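Open Day at Zukadon Draws 157, Most of Them Hungry
September 18, 2023

Those of us who signed up for the Zukadon open day in Clindville expecting robots doing backflips were handed a name badge and shown a great deal of housework. Fenna Hermans, who led the morning tour, told our group of 30 that wiping things down is harder to teach than walking. My teenagers have been making the same case for years.

The demonstrators wear a strap on each wrist, covered in little black-and-white square patterns, so the computers can follow where the hands go. Then they clean. Zukadon has 2944 recordings of this sort of thing, and by the end of August they had got as far as kitchenware. 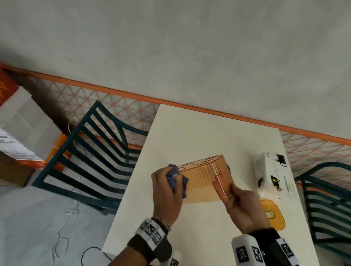 Left hand wipes, right hand holds: the knife block gets its turn with the blue cloth.

Tineke Van Dijk took questions afterward. Would it do windows? Not yet. Would it do ovens? She laughed and moved on to the next hand. A man from Kettler wanted to know about grip force and got a much longer answer, most of it on a whiteboard.

Coffee was good, the sandwiches were gone by noon, and parking was in the Javero lot, which is farther away than the map lets on. The next open day is in the spring. Sign up at the front desk.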